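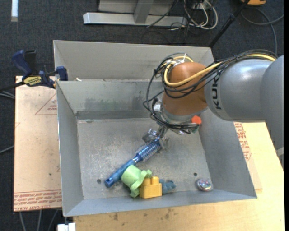 Wadden wrote to us in August that picking toys out of a bin is the chore every parent would pay for, and that after reading our first notes they would still tidy the playroom by hand. We agree with the second part, and we put the remark first in this file so that readers have the right expectation.

Durnora Bin Clearing Set
README, second version

What this is

Durnora is a set of recorded grasp attempts. A robot arm with a two-way question in front of it: can it take this thing out of the bin, yes or no? The objects are small household things, mostly toys, mixed in one metal bin. We made the set because we wanted to know how far a machine is from doing a simple tidying job, the kind a child of six can do while complaining.

The short answer is that it is not ready for your home. In a workshop, with a person near, it is already a little bit useful.

Contents

attempts/ one folder for each grasp attempt, 3,733 in total
objects.csv the list of objects, with colour, material and weight
labels.csv the result of each attempt
splits/ the lists for training, checking and final test
notes.txt our remarks during recording, not much edited

The final test list has 790 attempts. Please do not train on it. The checking list has 200 attempts and is too small for a fine comparison, but it is good enough to see if your training went wrong. All other attempts are for training.

How an attempt is recorded

The objects are put in the bin by hand and stirred a little. The arm moves over the bin, goes down at the chosen point, closes the gripper and lifts. If the object is still held after three seconds above the rim, we write "held". If it fell before this, we write "dropped". If nothing came up, we write "missed". When two objects came up together we write "double", and you must decide for yourself if this is good or bad. For clearing a floor it is good. For sorting it is bad.

Each folder has one image before the movement, one image after it, and a small text file with the grasp point and the gripper opening.

What is easy and what is hard

Building blocks are easy. They have flat sides, and the gripper likes flat sides. Cups are fair when they stand on their base, and poor when they lie on top of something else, because they roll away at the first touch.

Long toys are harder than we thought. If the arm takes one near its end, the other end hangs down and turns, and often it hits the wall of the bin on the way out. See-through plastic gives one more problem, as the depth reading goes through it and the arm believes the object is lower than it is.

Flat shiny things are the worst. A disk lying on a metal floor gives the gripper almost nothing to hold, and its reflection changes with the lamp. We considered leaving such objects out of the set. Salehi, the first group to use the data outside of our workshop, asked us to keep them, and they were right. A real floor has coins and bottle caps on it.

Soft rubber objects are in the middle. They forgive a bad grasp point, but they stick to their neighbour.

About household use

We are often asked when this will work at home. We can only say what is missing. A bin stays in one place and has walls. A playroom has a carpet, a sofa with a dark space under it, and a dog. The arm here does not travel, does not open drawers, and does not know that the blue toy belongs in the left box and not in the right one. The grasp is one part of tidying, maybe the smaller part.

For shop-floor work the outlook is kinder. Emptying a tray of mixed parts is close to what we recorded, and a person can refill the tray and take out the difficult pieces.

Known problems

Some attempts of the first 2,000 were recorded with an older lamp, and the images are more yellow. The column "lamp" in labels.csv tells you which.
The weight of wet objects is not corrected. We washed the toys once in the middle of recording.
The label "double" was used late. In early folders a double grasp may be written as "held".
Two folders have the after image missing. They are listed in notes.txt.

Licence and use

Free for research and teaching. For a product, please write to us first. If you publish results, please give the rate for each object group and not only the average, as the blocks make every average look better.

Changes in this version

Corrected the colour names in objects.csv (grey was written in three different ways).
Added the Cleriver reader script, which loads one folder at a time and does not fill the memory.
Moved the test list into splits/.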